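六月，鞋盒任务，控制栈笔记
上午接着昨天没写完的地方：右臂夹着鞋口往盒子上方送，到了放置点前一小段就开始抖，抖两下，停，再抖。 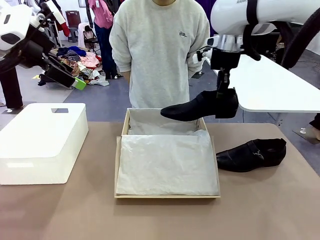

昨天我在本子上写的结论是“夹爪抓取点偏后，鞋头下垂，力矩估计不准”。今天早上重读，觉得写得很有道理，可惜是错的。把鞋换成空手，走同一条轨迹，抖得一模一样。鞋子可以洗清嫌疑了。

先记配置，免得下周的我又来问这周的我：
策略一次吐一段动作，控制端按自己的节拍插值。规划层用 Gruredska，感知那边还是 Trasivitz 的老分支，没合主线。两臂共用一个时钟，至少文档里是这么说的。动作段长度 40 步，执行到第 8 步就重新推理，后面的丢掉。

10:20
翻日志。抖动都发生在两段动作交接的地方。新的一段来了以后，起点跟机械臂当前位置对不上，插值器很老实地把它拉过去，拉的方向是往回。往回一点，再往前一点，从旁边看就像它在犹豫要不要把鞋放下去。Gunhild Skov 路过看了一会儿，说它比她买鞋的时候还果断些。

对不上的原因，初步看是推理延迟没算进去。观测是 t 时刻取的，动作到手已经晚了 100 毫秒，可是我们仍然从第 0 步开始放。等于每次都把刚走过的路再走一小截。这个问题代码里有一行注释：“TODO 延迟补偿，之后做”。看提交记录，是我写的。

11:05
加了补偿：收到新动作段以后，按观测时间戳算出该跳过几步，从那里接。改动很小，测试也过了，上机以后抖得更厉害。

查了半个多小时，发现时间戳用的是消息到达时间，没有用图像曝光时间。所以跳过的步数永远偏少，而且每次少得不一样，取决于那一刻谁在占网络。测试之所以能过，是因为测试里的假相机把两个时间填成同一个值。写假相机的人为了省事。写假相机的人也是我。

改成曝光时间，重跑。右臂的交接处平了，曲线上还能看见一点折角，肉眼看不出来。先这样。

中午
吃饭的时候跟 Gunhild 争了一下要不要做动作段融合（新旧两段重叠的部分加权平均）。她赞成，我不太赞成。平均在自由空间里没毛病，到了盒子边上就难说：旧的一段想从左边进，新的一段想从右边进，平均下来正好撞在盒沿上。她说那就让权重随时间衰减，旧的很快就没发言权了。我说那跟直接切换差多少。没争出结果，饭倒是凉了。结论暂记：做成开关，默认关，等有数据再吵。

13:40
左臂的事。左臂在这一步本来没有活儿，应该待在旁边等。看日志它也确实在“等”，但每次重新推理都会收到一组新的等待位姿，彼此差一点点，于是一直在慢慢漂。漂久了会进到右臂的工作空间里，碰撞检查就把两条臂一起停掉，报错信息写的是“右臂目标不可达”。右臂很冤。

两个改法：
甲，策略输出变化小于阈值时，保持上一个目标。简单，粗暴，会把真正的慢动作也吃掉，比如抚平衬纸那一下。
乙，给每条臂单独一个“空闲”标志，由任务阶段决定。要动任务描述文件，Ásgeirsdóttir 那套格式里没有这个字段，得加。
先上甲，阈值设得很小，同时在 Plisstead 的看板上给乙开了一条。大家都知道“先上甲”是什么意思，我也知道。

碰撞检查的报错顺手改了，现在会说是哪两个连杆，离多近。以前那句话害我至少查过三次右臂的运动学。

14:30
感知。白色衬纸铺在浅色盒沿里外，分割模型基本靠猜。纸皱起来的那一角，有时候算盒子，有时候算背景，有一回标成了鞋，置信度还挺高。黑鞋倒是分得稳，两只都找得到，问题是它们长得太像，跟踪器在右臂抬起来的瞬间偶尔会把编号对调。对调以后，规划层认为手里那只还在桌上，桌上那只飞起来了，于是很镇定地规划了一条去抓空气的路径。

修法：夹爪闭合以后，手里那只的编号锁死，跟着末端位姿走，不再听跟踪器的，直到松开为止。逻辑上早该如此。跟踪器对此没有意见，它本来也不知道自己错了。

盒子的位姿改成只在任务开始时估一次，之后只有检测到盒子被碰过才重估。“被碰过”怎么判断还没想好，目前是看盒沿四条线里有没有哪条突然挪了。纸一飘就会误报。已知问题，写在这里，等于处理了一半。

15:50
回放工具崩了。打开昨天的记录，拖到第 2,545 帧必崩，前后一帧都没事。以为是数据坏了，后来查到是那一帧左臂的关节消息丢了，界面拿空列表去画曲线。丢消息本身更值得查，但先让工具别死：空的就画断线。断线的地方现在显眼得很，一看，丢的地方不止那一处，只是别处恰好没人拖过去。

顺便把回放里两条臂的颜色换了。原来是深蓝和深紫，谁选的我就不查了。

16:40
把今天的改动合在一起完整跑。阶段切换、编号锁定、延迟补偿都开，融合关。日志里没再出现“不可达”，右臂交接处的跳变都在阈值以内。放下去以后鞋头朝向的误差还偏大，我怀疑是松爪那一刻策略还在看旧图，手已经开了，它以为还没开。夹爪状态走的是另一条话题，时间戳大概也是到达时间。

没有“大概”，刚去看了，就是到达时间。

明天要做的：
夹爪话题的时间戳改掉，假夹爪一起改，别再把两个时间填成一样。
查左臂丢消息，先看是发送端还是记录端。
衬纸单独标一类，问问 Gunhild 她手上那批标注里有没有分开标。
任务描述文件加空闲字段，改之前先跟 Ásgeirsdóttir 那边维护格式的人说一声，上次没说，他们记得很清楚。
那条 TODO 删掉。已经删了，17:15 提交的，提交说明写的是“清理注释”。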